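Short Courses > Garden Design > Handouts > Week 4
Timetable | Reading | Plant lists | Ask a tutor

Week 4: Pattern and repetition in small gardens

Right, last week we got as far as paths, and I promised I'd say more about repeats. I bang on about this every year because it's the cheapest trick you have! Pick one thing (a box ball, a brick, a clump of the same grass) and use it again further down the garden. The eye hops from one to the next and the whole plot feels calmer.

My own first attempt was a disaster, mind you. I bought 19 different perennials for a back yard in Uslow and it looked like a jumble sale. Wilma Declercq, who was teaching me then, made me dig up all but four.

Spacing matters as much as the plant. Even gaps look formal, and a repeat that runs on the diagonal makes a short plot feel longer. Remember that rows seem to close up as they get further away, so stand at the back door when you check them.
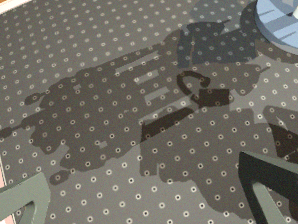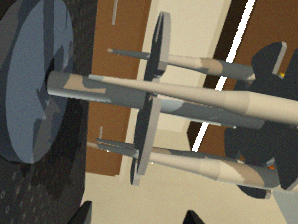 Both pictures: Sanne Verschueren, computer renders

Now, blotchy patterns. Variegated leaves are lovely in shade, but go easy, as two sorts side by side will fight (I'm looking at you, spotted laurel). Put plain green between them and they settle down.

For next time, please draw your own plot at 1:50 and mark one repeat on it. Mine is 36 feet long, if you'd like something to compare with. Hermans chapter 3 is worth a read, though skip the bit on gravel – we'll do that in March with Cor Bakker.

Contact the course office | © Skidport Evening Classes | Back to top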